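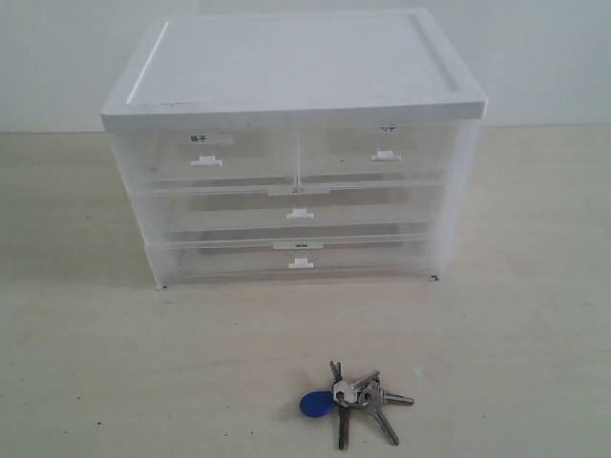 Ekholm Four-Drawer Unit: Review for Small Robot Labs

Reviewed by Shona Gourlay

Rating: 4 out of 5

Most of our equipment money at Guthrie goes on arms, grippers and the service plan. What is left pays for the things the arms practice on, and those get planned badly or not at all. We bought the Ekholm unit in September as a standard test object for drawer opening and for putting small items away. I have used it long enough now to say whether it belongs on a parts list.

What you get

A frosted plastic cabinet with two small drawers side by side on top and two full-width drawers under them. The lid is solid white with a raised rim, so it works as a shallow tray. Each drawer has a small molded pull. It stands on short feet and is light enough to carry in one hand when empty. There is no assembly apart from clicking the feet in.

Price

We paid $40 a unit and bought four, two for use and two as spares. Shipping was extra and took longer than promised. Before this we had a quote from Prirkeo for a purpose-made drawer fixture at $200, with metal runners and swappable handles. It is a better object. It also costs as much as five of these, and a lot of our work is supposed to carry over to things people own. I would buy one Prirkeo fixture if I needed to measure pull force. For day-to-day collection I would not.

In use

The pulls are the main reason to buy it. They stick out enough for a two-finger gripper to get a hold, and the lip at the bottom gives the fingers something to catch on. They are small, so a bad approach angle misses, and I would call that useful. The top drawers are the hardest to open, in our experience.

Drawer travel is smooth when the unit is new. After a few weeks of pulling off-center, the bottom drawer on our first unit began to bind on one side. A wipe of dry silicone on the runners fixed it. There are no stops, so a drawer pulled too far comes all the way out and somebody has to go and put it back. Fergus Semple, who keeps our collection schedule, started allowing extra time for resets after the first week, and you should do the same when you plan operator hours.

The weight is a problem. An empty unit slides backward when a drawer is pushed shut. Put it against a wall or use tape under the feet. We tried loading the bottom drawer with a bag of sand, but then that drawer could not be used for anything.

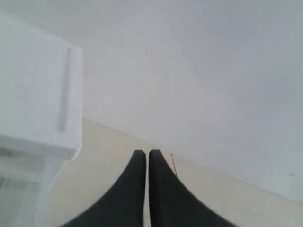

Wrist cameras have a harder time with it than I expected. White and frosted plastic near a white wall gives very little contrast, and the seams between the drawers get lost at close range under flat light. If you are still choosing where to put it, pick a darker wall or budget for a painted board behind it. We also put small paper labels on the drawer fronts, which help people more than they help the cameras.

Objects to go with it

Plan for these at the same time. We use keys on a ring, mostly old ones from a locksmith's scrap bin, with a colored fob attached. They lie flat and shift around when touched, and they fit easily in the top drawers. Keep the sets the same from station to station or your results will be hard to compare.

Other units looked at

Kirklow makes a similar cabinet with opaque drawers. The fronts show up better on camera, but the handles are recessed and our fingers could not get into them. If you have thinner fingertips it may suit you. I would ask for a single sample before ordering a batch.

Good points: low price, graspable handles, two drawer widths in one unit, easy to replace.

Bad points: no drawer stops, slides on smooth floors, poor contrast against pale walls, drawers bind with heavy use.

For budgeting, I put down two units per station and expect to replace one of them within the year. Order them all together. The second batch of drawer units we had from another supplier came with a different handle, and we had to keep the data separate.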